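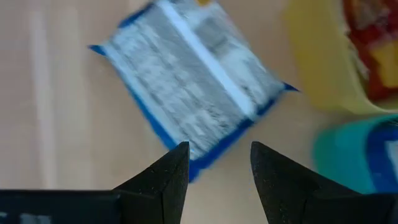 Oritz F9 wedge fingers, three months on a snack cell

Reviewed by Till Böttcher

We run one small pick cell at Lelunthorpe. It has a single arm on a beige table, with a wrist camera looking down over the fingers, and it handles mixed groceries: packets, tubs, whatever the orders call for. The rubber pads that came with the gripper were fine on boxes and poor on flat packets. I bought a pair of the Oritz fingers to fix that, and this review covers fitting them and looking after them.

They are black, matte, faceted wedges that narrow to a point. The surface has a fine speckle to it. The points matter on a flat packet, where you want to get hold of a crimped end and leave the middle alone. The matte finish is useful too. Our old pads were glossy and threw light back into the camera.

Fitting took 40 minutes, and most of that was the old screws. The Oritz screws are a different length from the originals, so keep the two sets apart. The left finger seated at once. The right one needed the face of the mount cleaned first. The sheet in the box gives a torque value but says nothing about lining up the tips, so I closed them on a steel rule at low force and tightened from there.

You have to set the tool center point again. The new tips are 9 mm longer than our pads, and on the first run I had forgotten to change the approach height. Slow the arm down for the first hour.

The camera needed more work than the fingers did. The tips now sit low in the view, and I had to redraw the mask so the software stopped treating them as part of the item. Shiny packets blur badly when the wrist is moving. I added a pause before the pick image is taken and brought the exposure down. A brighter lamp from Astport helped some, though it left a pale streak on the table that I had to tune out.

In September we logged 397 packet picks and dropped 9. The old pads dropped 77 over the same number. Two packets were punctured, both while the force was set too high.

For upkeep I wipe the fingers at the end of each shift and check the screws with a driver. One had backed off a quarter turn after the second week. Thread lock cured it. The tips show slight rounding now, and I have a spare pair on order from Reinholz.

Good: grip on thin packets, low glare, simple to clean.
Bad: thin instructions, no alignment gauge, and screws only sold with a full set.

Four out of five.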